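Touching up a white board with a red edge line

kaltex_jz
Posted Sat 10 August
I have a long wooden board, painted off-white, with a thin red line down one long edge. It came out of a shop fitting job in 2004 and I'd like to use it as a shelf front. The line has a short stretch in the middle where the red looks lighter. There are also a couple of small red specks on the face. Do I repaint the whole edge or only the bad part?

Ukby_6
Repaint the whole edge. Old red never matches new red. I tried patching a strip on a bench and you could see both ends of the patch from across the room.

pakura
Disagree. If it's a short stretch, thin the paint a little and build it up in three light coats. A shelf front gets looked at from six feet away. Leave the rest alone.

Ukby_6
Depends on the light. Mine was opposite a window.

zminhas
Is the line paint or tape? Check before you do anything. If it's tape, pull it and put down new tape — ten minutes and you're finished.

kaltex_jz
I can't tell. There's no lip I can feel with a fingernail, but it's been there a long time.

pakura
Try a corner with a hair dryer on low. Tape will usually start to lift.

zminhas
For the specks, don't sand. You'll go through the white and then you're painting the face too. Use a plastic scraper held nearly flat.

Ukby_6
I'd sand. Fine paper, with the grain, and a new coat of white over everything. You'll want it all the same color anyway.

zminhas
That's a weekend of work for a few dots. The grain shows through the paint now and another coat will start to fill it.

kaltex_jz
I like the grain showing, so no new white. I'll scrape the specks and test the end of the line with the dryer. If it's paint I'll try the thin coats first and do the whole edge in October if it looks bad. I have it lying flat for now and I'm leaving the tiny dark dots on the face as they are.

— Juniper
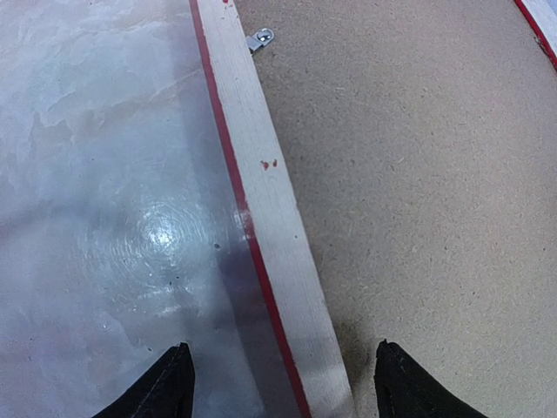
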